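**Progress report to the Wesine fund, April**
Lindthorpe Reuse Room, prepared by In-ho Shin

Dear Wesine team,

With this report I would like to inform you how the work at the Reuse Room has gone since my last letter. I write it in the same order as the points in our grant plan, so it will be easy for you to compare.

## Receiving and sorting

Our target for this period was 1,000 small household items received and sorted. We reached this number before the middle of April. The items come mostly from house clearances in Lindthorpe and from the donation shelf at the Firnwood shop. They arrive very mixed. In one bag we can find kitchen tools, toys, things from the bathroom and sometimes only one half of something.

Until the winter we sorted everything on one long table, and small items were often lost under the bigger ones. Now we put a few items at a time into an open metal bin and decide on each one before the next few come. It is slower at the beginning of a session, but the mistakes are fewer and we do not need to open finished boxes again. Dong-geon Wang made the new sorting list, with four groups: toys, personal care, household and "ask". The group "ask" is for anything which we cannot name or cannot judge at first look. 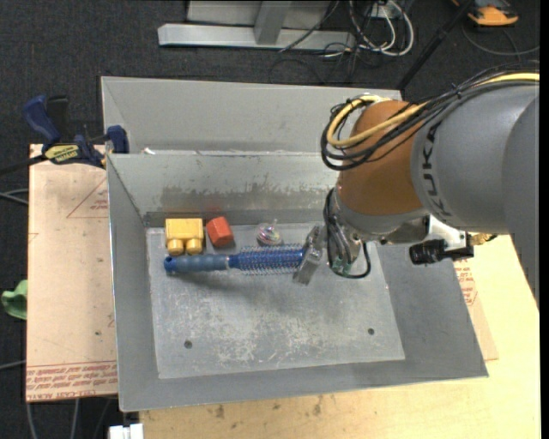 Personal care is the group where we changed our rules most. Hairbrushes and combs were accepted before without a special check, and Firnwood returned several of them to us. From now on, a brush goes further only if the bristles are straight and complete and it can be washed in hot water. A round brush takes more time than a flat one — the hair sits deep between the rows — so we soak these separately overnight. If the brush is still not clean in the morning, it goes to waste.

With building blocks the situation is easier. Single blocks do not sell, but they are very welcome when we collect them into mixed bags. We prepared 126 such bags in this period. Yeo, the play group in the next street, takes most of them and asks us for more. Small clear plastic pieces are still a difficulty. They can be a bead, a lid or a part of a toy, and a small child could swallow them, so they are never put into the bags for Yeo.

## Money

From the equipment part of the grant we spent 420 pounds, on bins, washing tubs and labels. The metal bins get scratches very quickly, but this is only a matter of looks and we do not plan to replace them. Around 100 pounds remain in this part, and I would like to ask your permission to use them for a second drying rack.

## What was not done

The printed guide for donors is late. The text is ready, but Dong-geon and I do not yet agree about the page on broken toys, and I did not want to print it twice. I must also report that the weighing of waste was forgotten during the first weeks, therefore the waste figures for this period will not be complete. We have now put the scale beside the door.

## Next steps

In the next period we will finish the guide, test the new rule for brushes together with Firnwood, and try to make the group "ask" smaller. At the moment it fills two shelves, and every week it grows a little.

I will be glad to answer your questions, and please let me know about the drying rack when it is convenient for you.

With kind regards,
In-ho Shin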